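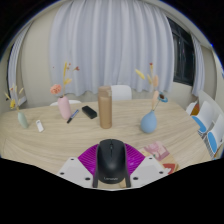 Vases on one of the light-wood tables at Idstead.

FOR IMMEDIATE RELEASE

Idstead to open in Clindberg with 864 jars of peppers and one kind of soup

CLINDBERG, 26th September - Idstead, a restaurant serving the home cooking of the Balkans to people who may have come in looking for a sandwich, will open its doors at 476 Akolgo Street next month. The kitchen will serve lunch and dinner. Breakfast was discussed and the discussion was short.

The restaurant is the first from chef and owner Ankica Yordanov, who spent nine years cooking other people's menus in hotel kitchens and now has opinions about hollandaise that she would prefer not to see in print. Idstead's menu fits on one side of one sheet of paper. The other side is blank, and guests are welcome to draw on it.

"I've been asked what the concept is," said Yordanov. "The concept is dinner. You come in, you sit down, we bring you bread, and after that it gets a little out of hand."

What's on the menu

The bread in question is pogača, a round, soft loaf baked through the day and brought to the table whole. It comes with kajmak, a thick cultured cream that behaves like butter until you try to stop eating it, and with ajvar, the roasted red pepper spread over which a great many families have stopped speaking. Idstead makes its own. The kitchen team roasted, peeled and put up 864 jars over the last weeks of summer, which Yordanov expects to carry the restaurant through the winter. Her staff have a pool going on the date it runs out. The most popular guess is early December.

Two versions will be served, mild and hot. Guests who ask for "medium" will be given one of each and a spoon.

From the grill there will be ćevapi, small skinless sausages of beef and lamb, served in fives or tens with chopped raw onion and a warm flatbread. There will also be pljeskavica, a broad, thin patty that the restaurant is resigned to hearing called a burger. Whole trout is grilled over wood and finished with garlic, parsley and more olive oil than seems wise. A plate of stuffed peppers, cooked low and slow in tomato, is the dish Yordanov would order if she were allowed to sit down.

Vegetarians have not been forgotten, and have not been given a risotto either. Prebranac, a dish of baked white beans with onions cooked down until they're nearly jam, is on every day. So is a cheese and spinach burek, coiled, baked in a big round pan and cut to order. The shopska salad of tomato, cucumber, pepper and grated white cheese will be served for as long as the tomatoes are worth it and then taken off without ceremony.

There is one soup. It will be a different soup from day to day, but there will only ever be one, and the servers will tell you what it is. Past surveys of the staff have shown strong support for the veal and root vegetable and a small but noisy group in favor of the nettle.

For dessert, guests can choose between walnut baklava, crêpes with plum jam, and a second helping of something they had earlier.

The room

Idstead has taken over the former showroom of Gultirent, a party rental company that has since moved to larger quarters across town and very kindly left behind a chandelier it couldn't get through the door. The chandelier stays. It doesn't suit the room in any way, and several people who were shown the space early on have asked to sit under it.

A long counter facing the grill is held for walk-ins at every service. Reservations are taken for all other seats, by phone, by a person. The phone will be answered in the afternoon, when the bread is out of the oven and everyone is in a better mood.

There's music, mostly from Yordanov's own record collection. Volume has been set at a level where you can hear the person across from you, and guests who'd rather not hear the person across from them may request a change.

Drinks

The wine list is short and leans on Croatia, Serbia, North Macedonia and Bulgaria, with everything poured by the glass as well as the bottle. Servers have been trained to pronounce the names and will not make you try. House rakija comes in plum, quince and apricot, in small glasses, and is meant to be sipped slowly before the meal. Management accepts that this is not how it's going to go.

Coffee is made in a small long-handled pot and served with a cube of sugar. It has grounds at the bottom. Please stop before you get there.

The opening

Before the public opening, Idstead will host five preview dinners for neighbors on Akolgo Street and the streets just off it. The previews are free. In return, guests will be asked to say what they thought, to Yordanov's face, while she's holding a pan. Seats will be given out by drawing, and 549 names had been entered when the list closed, so apologies are owed to a lot of people. Those not drawn will get a card good for one burek during the restaurant's first month.

"My mother says it's too much food and too few tables," Yordanov said. "She's also coming to every preview, so she can check."

Hiring is still under way for the dining room and for one morning baker. The baker's hours are terrible and the application says so in the first line. Anyone interested should stop by the restaurant and ask for Ankica, or follow the smell of onions to the back.

About Idstead

Idstead is an independently owned restaurant in Clindberg serving Balkan home cooking for lunch and dinner. Groups of up to ten can be seated with notice. Larger groups can be seated with a lot of notice and some patience. Takeout will be offered for the bread, the burek and the beans. The ajvar is not for sale by the jar - please don't ask the servers, who have been asked already.

Media contact

Ankica Yordanov, owner and chef
Idstead, 476 Akolgo Street, Clindberg

Members of the press who would like to visit before opening are welcome to get in touch. Interviews are best held early in the day and may involve peeling something.

###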